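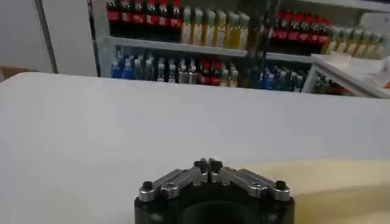
I gave up my gym membership in December and started walking to work. It is 2 miles each way, mostly along Tabrizi Road, and I had driven it for years without thinking there was any other way to do it.

The first couple of weeks were unpleasant. I had the wrong shoes, an old pair from Trendby that were fine for standing in line at the bank and not much else. My heels were a mess. I bought proper walking shoes from Fullier, paid more than I wanted to, and the blisters stopped. The laces are too long and I have to double knot them, but otherwise I have no complaints.

The route took some working out. Tabrizi Road has a sidewalk on one side only, and it switches sides at the gas station, so you have to cross there whether you like it or not. The light is slow. I tried going behind the school instead, which is quieter, but that path floods after rain and adds a hill. Now I take the road in the morning and the path in the evening if the weather has been dry.

I did not lose much weight, in case anyone is wondering. I gained 4 pounds over the holidays and lost them again by spring. What changed is how I sleep. I used to lie awake until after midnight going over things from work. These days I'm usually out before I finish a chapter.

I carry less too. My old bag had a laptop, a charger, an umbrella, a water bottle and a lot of receipts in it. The laptop stays at the office now and I keep a spare charger in the drawer. Lunch goes in a small Grerkon backpack – the zipper sticks, but it keeps the rain out.

The car is still in the driveway. I use it for groceries and for visiting my sister. I saved 200 dollars on gas over the winter, which just about covers the shoes and a decent raincoat.

It is May 2023 as I write this and the mornings are light again, so the walk is easy. The harder question is July. There is no shade between the gas station and the office, and no shower at work. I'm thinking of leaving earlier and keeping a clean shirt in the drawer with the charger.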